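Anyone else's warehouse gone over to the auto-picker?

pallet_mouse
Our building at Virkalside got the Grakum line in February. I used to be one of 14 on mixed snack boxes, and now 6 of us feed the machine and the rest got moved to returns. Pay's the same so far, but I talk to maybe one person a shift. How's it going at other places?

dockdoor2
Same setup at Stustville. My back loves it, I'll be real with you. No more walking miles of aisle! Our best night so far was 1,164 boxes – we never came close by hand.

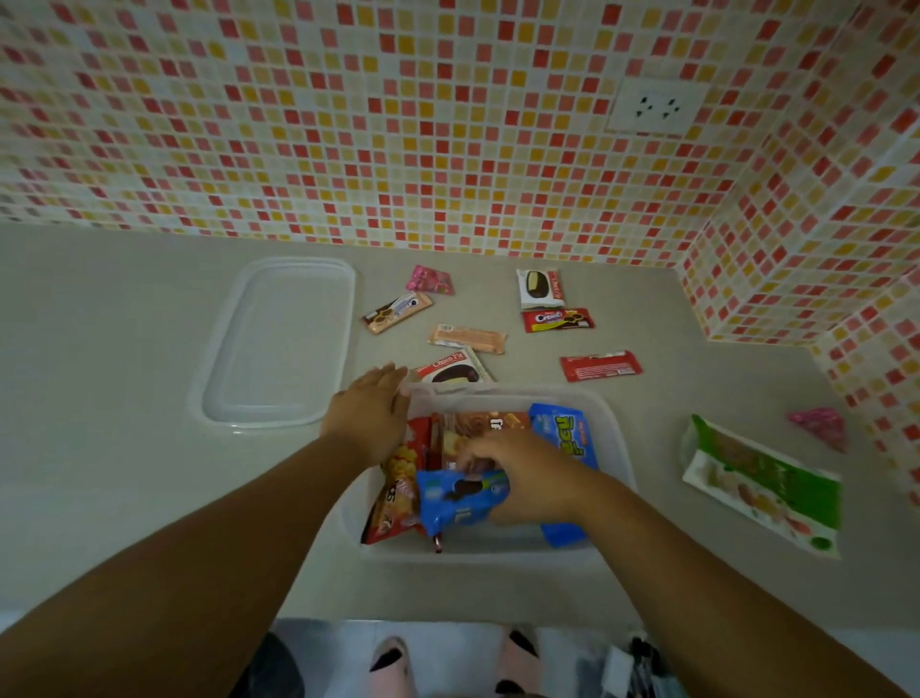
pallet_mouse
What gets me is the odd-size stuff. The line is great with cartons, all one shape, all day long. Give it a mixed box and it jams, and then we're back to doing it the old way. You hold the rim with one hand, push the big bags down with the other, and you've still got Choco Pies and little foil packets to find room for. I was good at that (six years of it!) and now it only counts when the red light comes on.

gulerfan
Güler site, night crew. Disagree with dockdoor2 about the back thing. We walk less, sure, but standing in one spot at the feed station is murder on my knees. Ask for mats.

dockdoor2
Fair, we got mats the first week. Maybe that's the difference.

nightbin
Am I the only one who doesn't miss hand packing? Chip bags popping, wrappers sliding all over the place. I took the 2 week jam-clearing course and I'd do it again.

pallet_mouse
They only offered that to the day shift here. Did yours come with a raise?

nightbin
Small one, and only after I asked twice. Get it in writing before you sign up.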